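Accueillir un bras robotisé dans une cuisine d'équipe : mode d'emploi à l'usage de ceux qui y travaillent déjà

Mis à jour le 19 septembre 2026

Chez Denbridge, nous préparons les repas d'entreprise de 58 clients. En juillet, la direction a décidé que les planches, les plats et les bacs seraient désormais sortis et rangés par un bras. Les cuisiniers l'ont appris par une affichette plastifiée. Le présent guide reprend les choses dans un ordre un peu plus heureux.

Étape 1. Prévenir les gens

Avant la livraison, réunissez l'équipe et dites clairement quelles tâches partent et lesquelles restent. Évitez « vous serez libérés pour des missions à plus forte valeur ajoutée » : à la plonge, tout le monde a compris qu'il s'agissait d'éplucher davantage. Chez nous, les heures gagnées sur le rangement sont allées à la mise en place du matin. C'était écrit noir sur blanc et cela a évité bien des conversations près du local poubelles.

Étape 2. Choisir une seule tâche

Le commercial de Grasto vous proposera un programme complet, avec dressage des assiettes. Remerciez-le et commencez par les planches à découper. Elles sont rigides, elles ne coulent pas et personne ne pleure quand il faut recommencer.

Notez ensuite comment l'équipe fait aujourd'hui, y compris ce qui ne figure dans aucune procédure. Khurram Afridi, notre chef de partie, range toujours ses planches le bout arrondi vers la droite. Le bras, lui, n'avait pas été mis au courant.

Étape 3. Libérer le plan de travail

Retirez tout ce qui traîne dans la zone de passage : minuteurs, torchons, tasse du chef. Donnez à chaque objet une place fixe et marquez-la au ruban. Il faudra s'y tenir, et c'est bien là le changement le plus pénible pour les humains, qui posaient jusqu'ici les choses là où il restait de la place.

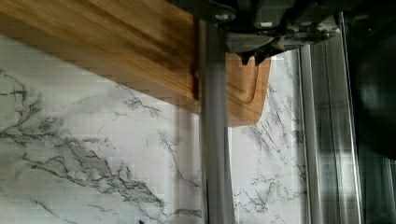 Prévoyez aussi 20 minutes par service pour la reprise en main. Quelqu'un doit savoir arrêter le bras, dégager l'objet et relancer le cycle sans appeler Teixeira, notre prestataire de maintenance, qui facture le déplacement même quand il suffisait d'appuyer sur le bouton vert.

Étape 4. Former tout le monde, même les sceptiques

Deux personnes formées par équipe, c'est le minimum. Ne prenez pas seulement les enthousiastes : ils excusent tout à la machine. Un bon sceptique repère en une matinée ce que le logiciel Erner classe dans « incidents mineurs » depuis l'installation.

Faites répéter l'arrêt d'urgence à chacun, une fois par semaine, sans prévenir.

Étape 5. Tenir un cahier

Un vrai cahier, en papier, accroché près du poste. On y note l'heure, l'objet et ce qu'on a dû faire à la main. Au bout d'un mois, relisez-le avec l'équipe avant de regarder le tableau de bord, qui annonce plus de 3 000 cycles et ne précise pas qui ramassait.

Étape 6. Revoir les fiches de poste

Surveiller une machine est un travail. S'il n'apparaît nulle part, il sera fait gratuitement par la personne la plus proche, en plus du reste. Ajoutez-le aux fiches, avec le temps correspondant, et faites relire le tout par ceux qui sont concernés.

Quant à l'affichette plastifiée, elle sert maintenant de sous-plat. Le bras ne la range pas encore.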